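About Dillden

Dillden folds, packs and stores winter clothing for households that do not have the closet space. The work is done in the customer's home, on whatever flat surface is available, in most cases a bed. Padded jackets make up the largest share of items handled.

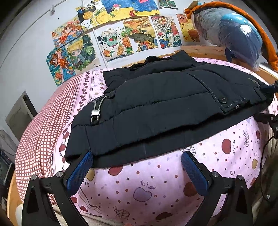 Reading time: 1 min

The company was set up in March by Rafia Kakakhel and Fahad Baloch. Its written procedure, Closier, has 14 steps. A jacket is placed front side up. Zippers, snaps and cord toggles are checked before any fold is made, as hardware left under tension can mark the shell. Pockets are emptied by the customer.

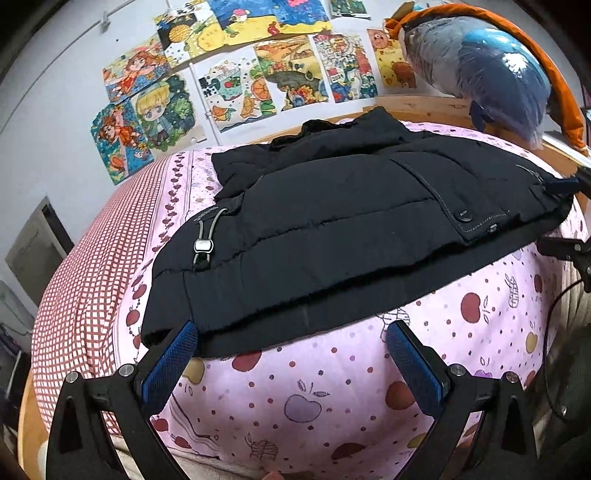 Quilted jacket on a bed, with drawcord toggle and flap pocket.

Sleeves are handled after the body. Each is straightened from shoulder to cuff, then brought in along the side seam. The collar is left standing and is not pressed flat. Folded width is set by the storage box, which takes a fold of 49 cm. Down and synthetic fill are boxed separately. Vacuum bags are not used. 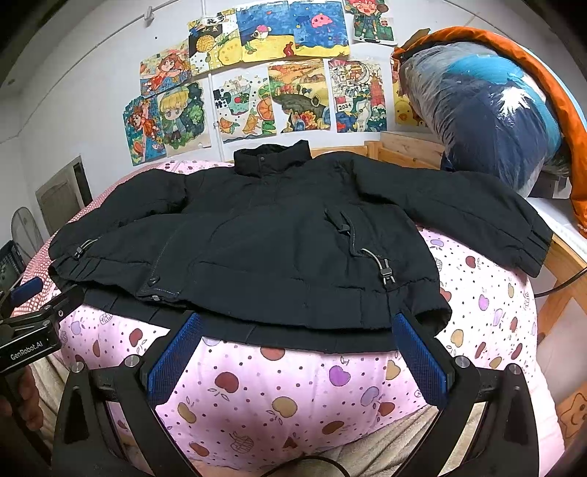
Chauhan wrote to us that two winters of storage had left the fill even, but that the cords should be loosened before boxing and not after. Step 6 was changed accordingly.

Dillden currently serves 129 households in Nenurley. Collection and return are by appointment. Procedure last revised 18 Nov 2023.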